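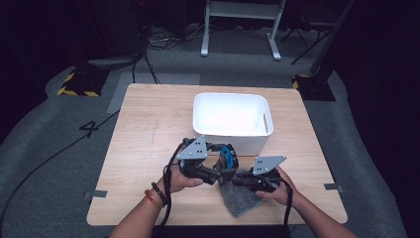 White plastic bin, open top, oval handle cutout on the side.

Bollia Community Help > Home Storage > Labels and Marking

Adhesive labels lifting from plastic storage bins

Posted by shelf_depth, 4th February

I store household spares (fasteners, filters, light bulbs, cable) in white plastic bins with open tops. Each bin gets one printed label on the front wall. The labels are Fluvon general purpose paper, 25 mm high, printed on a laser printer. They go on flat and look fine, then the corners start to lift. Within 10 days most of them can be pulled off with a fingernail and leave no residue on the bin.

What I have done so far:

Wiped the bins with a damp cloth before applying. No difference.
Pressed the labels down with a rubber roller. The corners lifted a day or two later than usual.
Put clear packing tape over the label. The tape lifts too, and takes the label with it.

The same labels have been on cardboard boxes since October with no trouble, so I don't think I have a bad batch. The recycling mark on the bottom of the bins is a 5 in a triangle. The room is heated and dry. Some of the bins have a slight texture on the outside and some are smooth, and the labels fail on both, though the smooth ones hold a little longer.

I would like to keep using the sheets I have, because I bought a box of them. If that is a dead end, what should I be looking for on the package?

tack_and_peel

The 5 means polypropylene. It has low surface energy, so an ordinary adhesive doesn't wet out on it. The adhesive sits on the surface in small contact patches and never spreads into a full bond. Paper and cardboard have high surface energy and a porous surface, which is why the same sheet works there. Polyethylene (2 or 4) behaves the same way. Polystyrene (6) and ABS are easier.

In order of effort:

1. Clean with isopropyl alcohol, 70 percent or higher, and a lint-free cloth. Water doesn't remove mold release or the film left by dish soap. Let it dry completely and don't touch the area afterward.

2. Check the temperature. Most label adhesives want at least 50 F at application, for both the label and the bin. Bins brought in from a garage should sit indoors overnight first.

3. Round the corners of the label. A square corner is where peeling starts. A radius of 1/8 inch is enough.

4. Keep the label on the flat part of the wall. If it runs onto a rounded corner, paper will try to straighten itself and the edge will come up whatever adhesive you use.

5. Leave it alone for a full day. Pressure-sensitive adhesives build strength over time. Filling and handling the bin in the first hour costs you a good part of the bond.

If you do all of that and the general purpose sheets still lift, you have reached the limit of that adhesive. Look for "low surface energy," "LSE" or "for polyolefins" on the package. These are usually a film label with a rubber-based or modified acrylic adhesive, and the film also bends better than paper. Check that the sheets are rated for laser printers before you run them, as some films will soften on the fuser.

On the textured bins, look for a thicker adhesive layer. A thin one only touches the high spots.

Adhesion promoter wipes also work, but they are solvent-based and need ventilation. I wouldn't bother for household bins.

quarterturn

I just write on mine with an Entili paint marker. Comes off with alcohol if you change the contents. Never had one peel.

gridline488

Another route is not to stick anything to the bin. I have Miserico wire shelving and use the clip-on ticket holders on the shelf edge. The label then belongs to the shelf position, so the bin has to go back to the same place, and that may or may not suit you. Plain card works and the existing sheets can be stuck to the card, which would use up your box.

For bins that travel, use a hang tag. Thread a cable tie through the handle cutout and attach the tag to that. Leave the loop loose enough that it doesn't get in the way of your fingers.

shelf_depth

Alcohol and rounded corners done on a test group of the smooth bins. I have ordered one pack of LSE film labels for the textured ones. The paper sheets will go on card for the shelf edge.

Thread 536 in Labels and Marking. Replies are open.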